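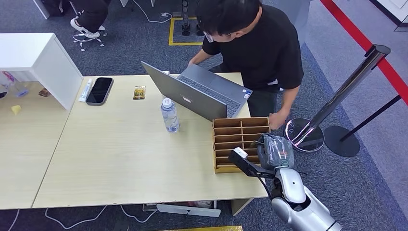
The sorting table at the Welley open day, with the arm over the cardboard organizer.

I finally got myself to the robot open day at Welley this May, after missing it two years running (once with the flu, once because I plain forgot). My friend Pirjo Ahonen had been telling me to go and I'm so glad she nagged! I only got one photo I liked enough to put up, so this gallery page is a bit short on gallery and long on chatter — sorry, I came home with a lot to say.

The table in the photo was my favorite stop of the whole visit. I love that it looks like any desk where people are in the middle of something: laptop open, a water bottle, a phone, a little snack packet. The man in the black T-shirt is bent over the keyboard with one hand on the edge of the organizer, and the black two-fingered gripper is right there beside him. I'd pictured robot work as something behind thick glass with a warning sign on it, so standing a few steps from that table was a treat.

The organizer is just corrugated cardboard with a grid of little open compartments, and I couldn't stop looking at it. I have one at home that came with a set of glasses, and mine holds seed packets. I asked one of the hosts why they didn't use something fancier and she said cardboard is cheap, you can cut it to whatever size you want, and the narrow slots make a good hard test for a gripper. Then she asked what I grow, and we got onto tomatoes for longer than either of us meant to.

There were 52 people signed up for the afternoon, which felt like plenty once we were all trying to stand in the same spot. They split us up and sent us round in turns. My group had a retired machinist in it who asked all the good questions, so I mostly stood next to him and took notes on the back of my parking receipt. He wanted to know how the gripper decides how hard to squeeze, and the answer went right over my head, but he nodded a lot and looked pleased.

We also had a talk from Flenenley, who do the software side, and one from Vörös, who make packing equipment. The Flenenley one was my pick of the two. The speaker told us her team had logged 2,251 pick attempts over the winter, and she was very open about how many of those ended with something on the floor. She had slides of the worst ones and the room was in stitches. The Vörös talk had more charts, and I was getting hungry by then, so I can't do it justice.

I stayed almost 3 hours and would have stayed longer, but the bus back to Grestley only goes once an hour in the evening and I wasn't going to chance it. Bring a sweater if you go — the hall was chilly. The coffee was free and pretty good, and there were cinnamon buns until the first group found them.

Pirjo wants to come with me next time, and I've promised to take more pictures and ask fewer questions about cardboard. If you were there too and got good shots of the talks, send them over and I'll add them to this page!

Last updated: May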